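Taping a grid on the bench for a home arm, am I overdoing it?

Mudside Makers board > Builds in progress > Arms and grippers

flanosura_fan
Evening all. Some of you were kind enough to talk me out of buying a second arm back in March (well, you tried!), so I thought I'd come back and show you where the build has got to. The base is bolted down, the Lonus controller talks to everything it should, and I've moved on to the part I've been looking forward to, which is teaching the thing where stuff is on the table.

My plan is simple enough. Brown paper over the whole top, blue tape in a grid, and then every pick and place gets written down by cell. I want to get through 200 runs before I change anything else, and I'd love to hear from people who have done it this way before I get too attached to my tape. 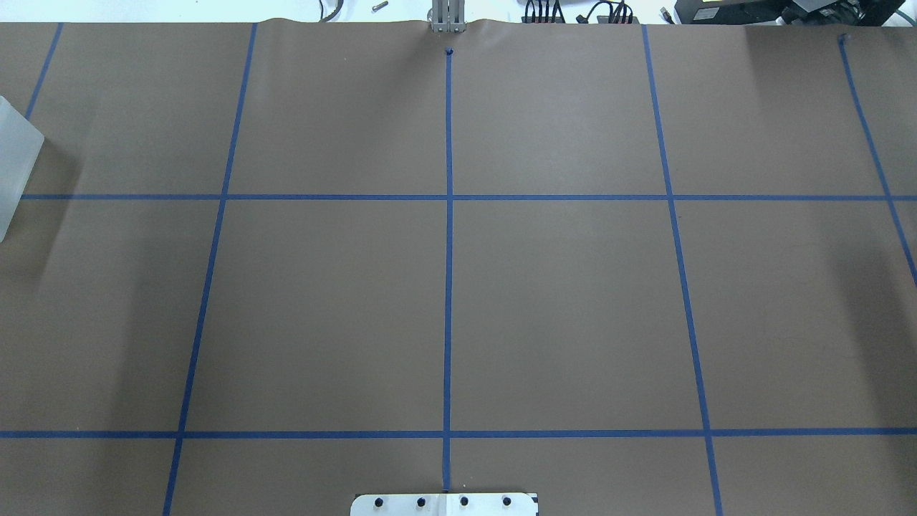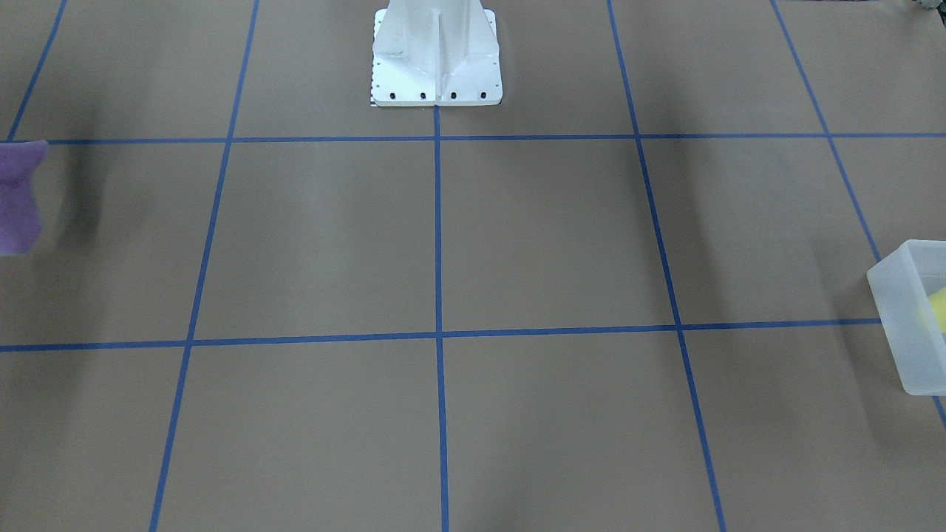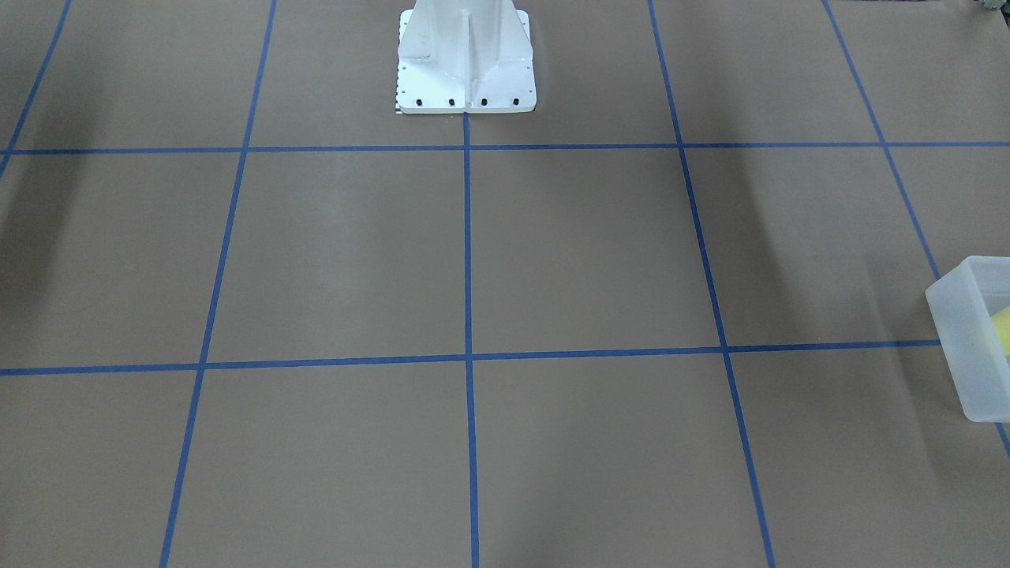 Bench with the grid down, first one from the head camera, the other two from the fixed camera.

So, thoughts? I'm a bit proud of the center line, I'll admit it.

baidoo_bench
Oh, that's a lovely clean setup, and I'm envious of the elbow room. My one worry is the paper. I ran kraft paper for a whole winter and it moves with the weather, and you can see the far edge of yours is already rippling a bit in the head camera view. When the paper creeps, your tape creeps with it, and then your numbers from the first week don't match your numbers from the last. I'd tape straight onto the table.

slowgearbox
I'm going to disagree with baidoo, with affection. Tape on a bare white table gave me glare all afternoon and my camera hated it. Paper is dull and cheap and you can throw it away when it gets scruffy. Stick the edges down every foot or so and it'll behave. I did 1000 picks on one sheet, and the only trouble I had was a coffee ring that the vision code decided was a washer.

flanosura_fan
Ha! The coffee lives on the other side of the room now, so I've learned that much. Edges are a fair point, I'll go over them tonight.

pinchpoint9
Late nights and tape, I know them well. What I'd look at is the light. There are soft shadows across the paper in the last picture, one big one on the left and another band to the right of the center. If those come from you or from a lamp, they'll shift, and you'll spend an evening chasing a fault in your code that is really a floor lamp. Ask me how I know. I hung a bedsheet under my ceiling light and it helped more than anything I bought.

baidoo_bench
Seconding the bedsheet. Still not sold on the paper, though.

slowgearbox
You never will be, and we love you for it.

tin_and_twine
Can I ask about the cell size? Yours look big to me. I do small parts, so I went down to 6 inch squares and gave each one a name along the side, A to whatever, and it made my notes much easier to read later on. With large cells I'd write down "front left" and have no idea what I'd meant by the time I got back to it.

flanosura_fan
They're big on purpose, at least for now. I'm mostly moving soft things and I only want to know which cell they landed in. Once it can do that reliably I'll split each one with thinner tape and see if it holds up. Naming them is a great idea though, and I have no excuse for not having done it. Pencil on the tape, do you think, or marker?

tin_and_twine
Pencil. Marker came through on mine and I had ghost letters on the table for months.

pinchpoint9
Marker, but on the table edge. Pencil vanishes under my lamp.

baidoo_bench
If you taped to the table you could write on the table. Just saying.

flanosura_fan
I walked into that one. Pencil tonight, bedsheet when I can sneak one out of the closet, and I'll post the first 9 runs once they're logged, good or bad.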